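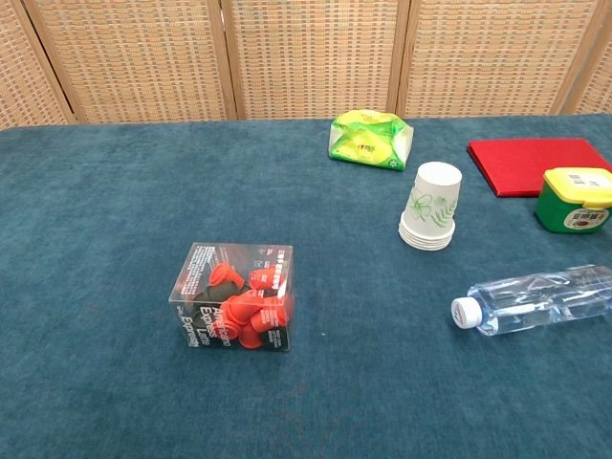 2 min read

1/ I have given up coffee after 3 p.m. and I would like to be congratulated before I describe how badly it's going.

2/ The reason is sleep. Or the lack of it. My sleep app, Dremus, gives you a score every morning, like a teacher who has never liked you. On 3rd September it gave me a 9. Out of 100. I have had better scores from nights when I left the phone in the car.

3/ The app's advice was to "consider winding down." Thank you, Dremus. I had been considering winding up.

4/ So I read the forums. There is a thread called "waking at 4 a.m., anyone else?" with 1,009 replies, and all of them were posted at 4 a.m. Lovely people. Terrible spelling.

5/ Things the forum told me to try: magnesium, socks, no socks, a colder bedroom, a heavier blanket, moving to Urnen, where it is apparently very quiet. I looked up Urnen. It has a church with bells.

6/ I bought the heavier blanket. The brand is Skilo and the label says it "hugs you like a friend." My friends do not usually pin me down by the shins while I try to reach a glass of water.

7/ Then came the breathing. In for five, hold for five, out for five. I lay there doing arithmetic until I was more awake than I've been at any staff meeting this year.

8/ Somebody replied to say I should try a podcast. I tried one with a man reading out the history of canals. I now know a great deal about locks. I have opinions about locks. I was up until two with those opinions.

9/ What has sort of worked, and it pains me to type this, is getting up at the same time every day. Weekends too. My mother has been saying so for decades and she never charged a subscription.

10/ The afternoon coffee went last. I held out. My desk neighbor makes hers at ten past three and the smell comes around the corner like an ex at a wedding. I have a peppermint tea. It tastes like a clean sink.

11/ This morning Dremus gave me a 61 and a little cartoon moon. I looked at that moon for longer than I'd like to admit.

12/ Will report back in October, or at 4 a.m., whichever comes first. And please stop sending me links to the sock thing. I've read both sides.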